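Brukari Robot Club – your questions answered

Do I need to know how to code?

No. I'd written a spreadsheet formula and nothing else when I joined. You'll pick up the basics in the first few weeks, and we share all our old programs, even the embarrassing ones!

What do you do all evening?

Mostly we work in the simulator. You get a virtual arm, a table and a few coloured blocks and sticks, and you try to get the gripper where you want it. Then you change one number and try again – it eats whole evenings, I warn you.
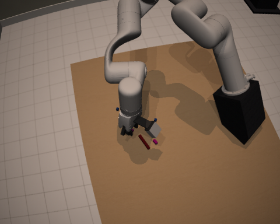
After that we compare notes and somebody puts the kettle on. If you miss a week you can catch up from home, as the Gudeta worksheets are all on the members' page.

Will my laptop cope?

Probably. Mine's ancient and it manages (the fan does scream a bit). If yours won't run it, ask for one of our three loaners.

Is it hard?

The thin pieces are my downfall. Cubes I can do, but anything long and skinny has to be lined up with the fingers first, and I always forget to turn the wrist. 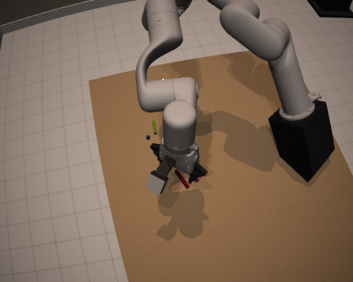
One member wrote in to say that turning the wrist while you're still up high makes life much easier, and that worksheet 3 should say so. Fair point, I'll add it.

Can I enter the Plollia Cup?

Yes, if you've joined by November. Entries go in as teams, and we'll find you one.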